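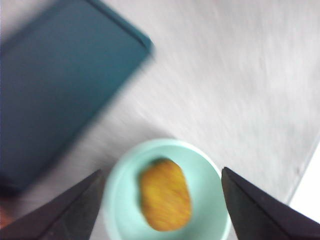 Sourdough crackers stay soft in the middle

zydrunas_e
Hello all. I bake crackers from my old starter, 200 grams of it with 16 grams of butter. The edges are crisp but the middle bends. I use the rye flour from Zariņš. What is my mistake?

HeljuT
Your dough is too thick. Roll it until you can almost see the table through it, then bake 11 minutes more at lower heat.

ibrahim.afolabi
I disagree with Helju. Mine are thick and they break very well. For me the problem was butter, so I changed to oil in December and never went back.

HeljuT
Oil makes them hard, this is not the same as crisp. But everybody has their own teeth.

Modach
Do you cut the lines before baking? The steam must go out somewhere.

zydrunas_e
I did not cut any lines! I will try this first, and then thinner. I eat them with soft cheese and some fruit.

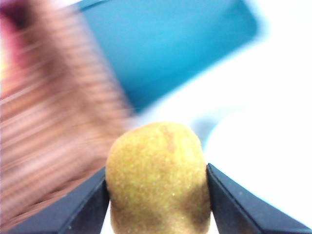
Fuzzy and yellow-green, good next to a salty cracker

ibrahim.afolabi
Please try also one half with oil, and write here which half was finished first.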